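Pantry and Kitchen Check, November — Pundenell Guest House

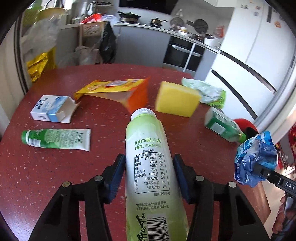

Coconut water, nutrition table and barcode on the label. See point 6.

Checked by: Hanne Hakala
Start: after breakfast service, kitchen closed to guests

1. Refrigerator, left
OK. Thermometer is on the middle shelf as agreed. Door rubber was cleaned, but in the lower corner it still has crumbs. Please use the small brush.

2. Refrigerator, right (Civska)
Needs action. The door does not close by itself from half open. I adjusted the front feet and it became better but not good. If it is the same at the next check, we call the service.

3. Freezer
OK. Ice on the back wall is thin. Two bags of berries had no date. I wrote the date of today on them, please use them first.

4. Raw and cooked food separated
OK. Raw meat on the lowest shelf, in the deep tray. One comment: the tray was washed but put back wet. Dry it before.

5. Dry store, shelves and floor
Needs action. The flour sack stood directly on the floor again. It must stand on the rack, also when the delivery comes in a busy hour. No signs of mice or insects. The Ovari traps are all in place and clean.

6. Drinks and imported goods
OK with comment. Guests ask us about sugar and salt in drinks, so everybody at the counter should know where to find the table on the label. For the coconut water it is printed in Chinese: carbohydrate 4.9 g, sodium 37 mg, protein and fat 0 g. I will tape a translated list inside the cupboard door.

7. Allergen folder
Needs action. The page for the nut cake is from the old recipe. The new recipe has almonds, and this must be corrected before the cake is sold again.

8. Hand wash sink
OK. Soap and paper towels are full. The water became warm in under 50 seconds, it was slower in the last check.

9. Dishwasher (Kinoshita)
Not OK. The display showed 46 degrees at the end of the wash, and the glasses came out with a gray film. I cleaned the filter and ran it again with the same result. Wash by hand in the double sink until it is repaired.

10. Fire blanket and extinguisher
OK. Both hang free and the seal is not broken. Do not hang aprons on the hook beside the blanket — it was so in the last check also.

11. Cleaning chemicals
OK. Locked, and all bottles have their own label.

To do before next check: points 2, 5, 7 and 9. Write your initials here when it is done.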